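Oltwood Open-Frame Desktop Rack, 8U

Home > Racks and Cabinets > Open Frame > Oltwood 8U

Product code: 3669
In stock at our Wollari warehouse

The Oltwood 8U is a two-post open-frame rack for small offices, workshops, studios and home networks. It takes standard 19 inch equipment and stands on a floor, a shelf or a solid table. There are no doors or side panels, so air moves freely around the equipment and you can get at the cables from either side.

It is sold flat-packed with all the bolts needed to put it together. One person can build it with a cross-head screwdriver and a 10 mm spanner.

Specification

Height: 8U
Width: standard 19 inch
Depth of base: 273 mm
Maximum load: 50 kg, evenly spread
Material: steel, powder coated
Colour: black
Mounting holes: square, for cage nuts
Unit numbers: printed in white on the rails

Choosing the right size

Add up the height of everything you want to fit, then allow at least 1U spare. A patch panel and a switch will normally take 1U each. A shelf for a router takes 1U, plus the height of the router itself. If the total comes to more than 7U, look at the Oltwood 12U, which uses the same base and the same fixings.

Check the depth of your equipment as well. Switches and patch panels are rarely a problem. Battery backup units are often deep and heavy, and should go at the very bottom.
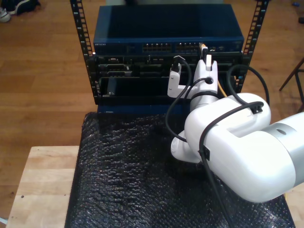 Can I bolt the rack to a bench?
There are four holes in the base for this, and they take M8 bolts. Bolts for the bench are not supplied, as the length depends on how thick the top is.

Fitting your equipment

Build the frame on a flat surface and leave the base bolts finger tight until both uprights are in place. Check that it is square, then tighten everything up. Clip the cage nuts into the rails before you lift any equipment - it is fiddly to add them afterwards.

Work from the bottom up, with the heaviest items first. Use the printed numbers to make sure the left and right sides are at the same height. Leave a little slack in each cable so that a unit can be slid forward later.

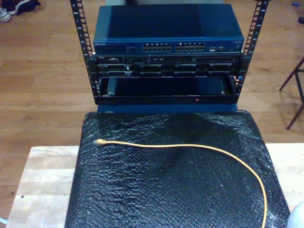 Numbered rails with a NETGEAR switch at the top of the stack. Equipment not included.

What is in the box

Two uprights
Two base feet
Top and bottom cross bars
Bolts and washers
Pack of cage nuts and screws
Four stick-on rubber pads
Printed instructions

Goes well with

Trasetti 1U vented shelf
Trasetti 1U brush panel
Tran hook-and-loop cable ties, black
Oltwood blanking plates, 1U and 2U

Delivery and returns

Orders for this rack go out by parcel courier. Unused racks can be returned within 30 days in the original carton. If a part is missing or bent, send us the product code and a photo of the part and we will post a replacement.

Page last updated February 7, 2024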